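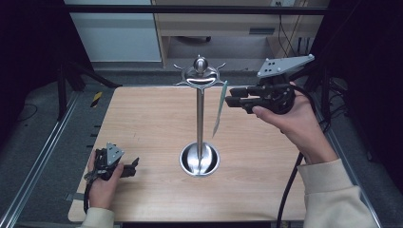 Can machines do household chores yet? The Plirkadix program receives this question more often than any other, and the short reply is that some chores can be done some of the time, under conditions that few homes meet. Washing a floor and mowing a lawn have been sold as finished products for years. Handling small objects is a different matter. A narrow, translucent strip hanging from one arm of a polished steel stand is a fair test of the difficulty: a person can take hold of it without thought, while a machine must judge where the strip ends, how far it will swing, and how firmly it may be held before the stand moves with it. The questions that follow were submitted by households and small workshops, and have been edited for length.

Which chores are included in the program?

The current chore list contains 11 tasks. Eight are household tasks, among them hanging and taking down light items, setting a table, sorting cutlery, and wiping a counter. The others come from the shop floor: loading a parts tray, placing small goods on display stands, and closing cartons. Cooking, child care, and any work on a ladder are outside the scope of the program.

Why are such simple tasks chosen?

They are simple for people. Thin, soft, and shiny things are among the hardest for a machine. Polished metal reflects the room, and a clear or tinted material can be difficult to tell apart from whatever lies behind it. A task that involves all of these tells us more than one that involves lifting a heavy box.

How does a machine learn a chore?

In our program, most learning begins with people. A trained operator performs the task many times using hand-held grippers, one in each hand. The recordings are then used to teach the control software, known within the program as Fonutero. The operator's hands are limited to what two flat fingers can do, so that the machine is not shown movements it cannot copy.

How many recordings are needed?

The number depends on the task. For the hanging task, 1259 recordings were collected, of which 827 were accepted for teaching. The remainder were set aside, in most cases for pauses in the middle of the work or for a task begun from the wrong starting position. Sessions that contain an honest mistake followed by a correction are kept. 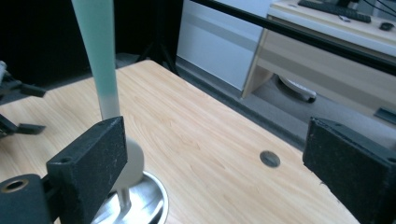

Starting positions receive particular attention. A stand placed in the same spot every time teaches the machine very little about stands. Operators are therefore asked to move the objects between sessions, to turn them, and to approach them from both sides of the table. The written instructions give the limits within which objects may be moved.

Will a machine that has learned a task in your workroom be able to do it in my home?

Not reliably. A change of table height, lighting, or floor covering can be enough to lower performance. Applicants should not expect a machine trained in one room to work in another without further recordings made there. The Skarngate trial, which opens in September, will place equipment in ordinary rooms for the first time.

Is a machine faster than a person?

No. On every task on the current list, a practiced person is faster. Speed may matter less where work can be left to run overnight, and several workshops have told us that they would accept a slow machine if it seldom needed help. Needing help is at present the larger problem.

Can the machines be left alone?

They may not be left alone under the terms of the program. A trained adult must be in the room and within reach of the stop button whenever a machine is moving under its own control. This rule applies equally to homes and to workshops.

What should a small shop consider before buying equipment?

Please write down the task as it is done now, including the steps that staff do without being told. Straightening a crooked tag or picking up a dropped item is often left off the list, and equipment bought without these steps in mind may create as much work as it saves. Ask the supplier to show the task with your own goods, on your own table.

Who operates the program?

Plirkadix is operated by Enache, which also maintains the chore list and the operator instructions. The program does not sell equipment and does not recommend suppliers.

How may I suggest a chore?

Use the suggestion form on the contact page. Please describe one task only, name the objects involved, and state how often the task is done. Suggestions are read before each revision of the list. Individual replies cannot be guaranteed.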